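The woman behind the Gunddale books on slow burns, long serials and writing desire after fifty

26 October 2026

I read the first Gunddale novel on a train and missed my stop. I have since read the other four, the novella and the short pieces that went out to newsletter readers, so I should say at the start that I came to this interview as a fan with a notebook.

For anyone who hasn't got to them yet, the books are erotic romances set in a made-up valley with one pub, one vet and a great deal of rain. Everyone in them is properly grown up. The heroine of the latest is fifty-six, the hero is a year or two older, and it takes them 482 pages to admit what every reader has worked out by the second chapter. I loved it. The author writes under a pen name and asked me to leave even that out of this piece, because she has a day job and likes it.

We started with the waiting, which is what most readers write to her about.

"I get told off for it," she said. "People email me in capital letters. But the waiting is the bit I enjoy writing most. Once they're in bed I have to be very practical, where's his arm, is she lying on it, has anybody taken their socks off. Before that it's all in the looking and the not saying. I could write a woman not saying something for a hundred pages."

She nearly has. The kitchen chapter in the third book, where the two leads wash up after a funeral tea and talk only about gutters, is one of the most charged things I've read in years, and they never touch. I asked how it came about.

"It was meant to be a sex scene," she said, laughing. "It was on the plan as a sex scene. I had them at the sink and she handed him a plate and I thought, oh, they're not ready, she's not even looked at him. So I let them wash up. My editor wrote 'phew' in the margin."

The editor is at Hotbridge, the small press that has published her since the second book. The first she put out herself as a serial on Protik, the reading app, one chapter a fortnight, and she still speaks of that time with real affection. She had no cover and no plan for an ending.

"You find out very fast what people care about," she said. "I thought they'd want more heat. They wanted to know about the dog! I'd left the dog outside the shop in chapter six and forgotten him, and I woke up to all these comments. So chapter seven opens with her going back for the dog, and that's where she meets the vet, and the vet turned out to be the whole book."

She had 20 readers for the first chapter, most of them other writers being kind. When the serial finished, 3314 people were following it. She remembers the number because she wrote it on the back of her hand on the way to work so she could look at it during a meeting.

I wondered if she missed writing that way now that there are contracts and deadlines.

"I miss the speed. I don't miss the panic. With Hotbridge I get to go back and fix things, and I'm a terrible one for fixing things. The first serial has a man who takes off the same shirt twice in one evening. It's still up there. I can't bring myself to change it, some of the readers are fond of him."

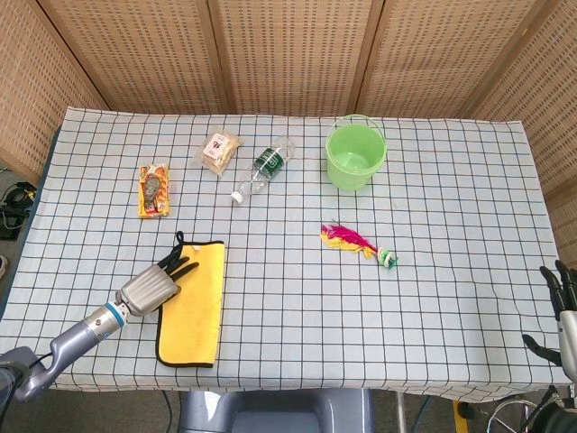

Crackers or biscuits and an orange snack packet on the checked cloth.

We moved on to the love scenes themselves. She is very good on them, funny and plain. She reads every one aloud before it goes to the editor, at full volume, in the car with the windows up.

"If I can't say a line out loud, my heroine can't be thinking it," she said. "It's a very good test. You hear where you've gone flowery. I had a 'molten' in a draft last March and I said it aloud at a red light and had to have a word with myself."

She keeps a list of banned words, which she read to me with relish and which I won't repeat in full. "Orbs" is on it. So is "claimed", and any fruit. She has nothing against blunt words, and uses them, but she likes them to belong to the person speaking. The vet swears and the retired headmistress doesn't, and the difference between how those two women talk in bed is, for my money, where the writing is at its best.

Consent comes up a lot in letters from readers, many of whom tell her they like how much her characters talk to each other. She seemed pleased by that, and a bit surprised that it should stand out.

"They're people with bad knees and old marriages behind them," she said. "Of course they ask. 'Is this all right, do you want the light off, mind my hip.' I find that sexy. I find it sexier than the other thing, where everybody just knows. How would you just know? You've only met the man at the vet's."

Age is the other great subject. Before Hotbridge took her on she sent the second book elsewhere, and was asked more than once if the heroine could be thirty-four. She tried it for a weekend.

"I changed the number and then I had to change everything. She couldn't have the grown-up son. She couldn't have the house. She couldn't be that tired or that rude. By Sunday night I'd lost her completely, so I put it all back and went to bed."

The readers who find her now are of every age – she hears from women in their twenties who read the books with their mothers, or at least at the same time as their mothers, in separate rooms. Men write too, mostly about the gutters.

Her working habits are less tidy than I had imagined. She writes in the evenings, in whichever room is warmest, and twice a year she goes to Rothe for a week on her own, where she rents the same flat over the same bakery and does nothing but draft. The last book was half written there. She takes a printout of the one before so she can look up eye colours, and she still gets them wrong.

"He had grey eyes for three chapters and then brown ones. A reader thought it was symbolic! She wrote me a lovely long letter about it and I felt awful, so I wrote back and said what a good reading."

The next book moves up the valley to the farm that has been in the background since the beginning. It has two men in it this time, neighbours who have been arguing over a wall for twenty years, and she was so happy talking about them that I stopped taking notes for a while. I did write down that there is a flood, and that the dog is in it and is fine.

"Put that in," she said. "Put that the dog's fine, or I'll get the emails."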